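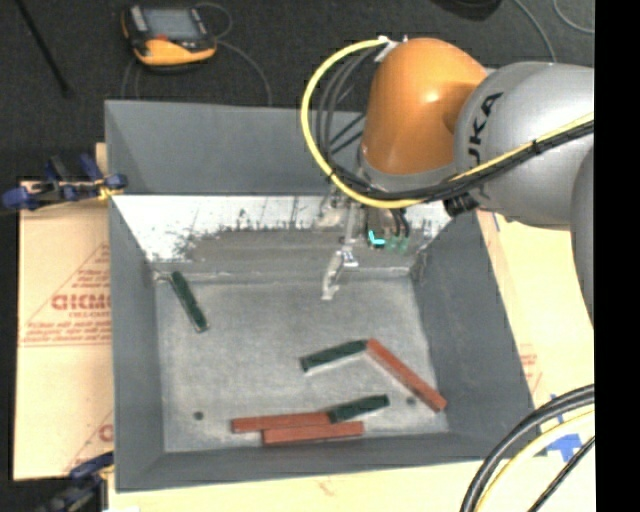
Re: [skarndale-toyshare] Colour blocks – sorting, what's missing, tubs

Hi all,

Quick one before I have to run, sorry if it's scrappy. Answering the bits in order, trimmed the rest.

> Can someone tell me where we've landed with the big block set? I had a
> family asking at the desk and I couldn't say if it was going back out
> in February or not.

Yes, going back out in February. Only the rectangular ones though. The arches and half rounds need another going over, a few have rough corners and I don't want them in the under-threes tub. If the family is happy with just the plain bricks they can have them now, put them down on the paper sheet and I'll copy it across.

> Also are we still storing red and green together? The old label says
> mixed but the Rotville lot came to us split by colour.

Mixed, please. I know Rotville split theirs. Ours get borrowed as a building set and people want both colours, and last winter we had one house with all the greens and another with all the reds and two phone calls to me about it. So equal reds and greens in every tub. Dark green and the reddish brown. If you find a brighter red it belongs to the Prorka set, different size, won't stack with ours, put it on the shelf by the kettle.

> What's the best way to sort them? I tipped the whole lot on the carpet
> and lost half an hour.

Not the carpet! Use a big grey bin with sloping sides. Spread a few at a time across the bottom so you can see every face, turn each one over, feel along the edges with your thumb. Don't pour in a whole tub, they land on top of each other and you end up checking the same brick twice. A handful is plenty. Good ones into the tub, doubtful ones into the ice cream container with the lid.

Doubtful means: splinter, flaking paint, anything sticky, any tooth marks deep enough to catch a cloth. A bit of scuffing is fine, they're blocks. Pale patches along an edge where the colour has worn are fine too as long as it's smooth.

Cleaning – damp cloth, drop of dish soap, dry straight away. NOT a soak. Someone soaked the last lot and they swelled and the lids wouldnt shut.

> How many should be in a tub?

88 for the large tub, even split. The small tubs I'd like to do by weight if anyone has kitchen scales they can part with. The whole collection was meant to be up to 1,000 when El Idrissi Joinery cut it for us but we've never had it all in the one room to check, and I'm not volunteering.

> Do we charge for missing ones?

No. Write it on the card and leave it. If a tub comes back really light, say so when you email me and I'll have a word. El Idrissi still have the offcuts in the same timber and said they'd do us a small top-up run, just need to tell them which colour we're short on. My guess is green, everyone's lawn eats green.

Other stuff:

– new labels are in the drawer, the old ones peel if you warm them with a hair dryer
– tubs 2 and 3 have swapped lids, they do fit but you have to lean on them
– the bag of wooden animals is not ours, pls stop checking it in

I can do a sorting session after 4 pm most days next month, reply to the list not just to me so we dont all turn up at once. Bring a cloth.

Cheers, have to go get the kids

--
skarndale-toyshare mailing list
To leave the list, reply with "unsubscribe" in the subject line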